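Notes for Session 4: Pacing a Published Adventure
Course leader: Viorica Mihăilă

Our text is "The Salt Road to Herklow". Please read the first chapter before class. The players begin as guards of a caravan and must choose which wagons to leave behind.
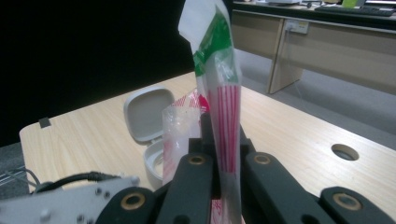
The choice needs a cost. If all wagons can be saved, the players do not discuss — they only roll dice. Mark on your copy where the cost is first told to them.

Travel scenes should be short. Describe one place, ask one question, and move on. For a landmark any small object will do: a white cup with a lid, standing on the table, can be the watchtower of Barbu. Players remember a thing they can point to.
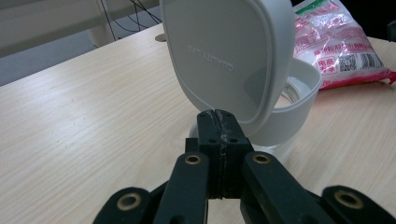 Rest scenes are slower. Let each player speak once before the night attack.

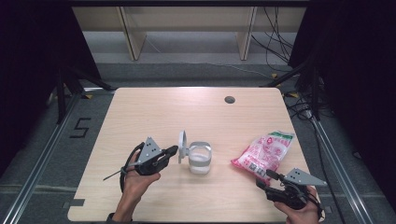

Table with a small cup and a snack bag.

Homework: rewrite the ambush on page 307 for four players.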